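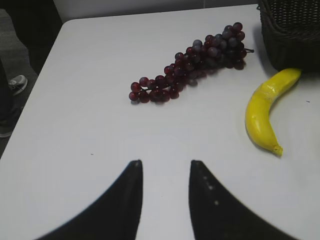 One reader of our August bulletin wrote to say that the ballot guide was the first thing on the council race she had managed to finish before her coffee went cold, and could we please do one for the school board too. We were so pleased with that note that it went up on the office wall!

3 min read

Progress report to the Wilomis Fund, September 9, 2023

The voter outreach work in Grinda and Brollow is moving along well, and thank you again for your patience over the late start. We had hoped for 40 doorstep sessions by now and we have held 39 — the last was called off when the hall in Brollow lost its power, and it will be made up next week. More than 70 people have asked to be kept on the mailing list, many of them from the streets behind the rail yard, where turnout in the last council election was very low.

The candidate forum took more arguing over than we expected (mostly about speaking order, if you can believe it), but all six candidates for the Grinda ward have now agreed to come. Buschmann Print has the second run of the guide and has held its price from the spring.

Two things are still open. The county has not told us where the Brollow polling place will move to, so that page of the guide is blank for now. We would also like to shift what is left of the travel money into postage, if you are happy with that, and we will send the revised budget sheet with the next report.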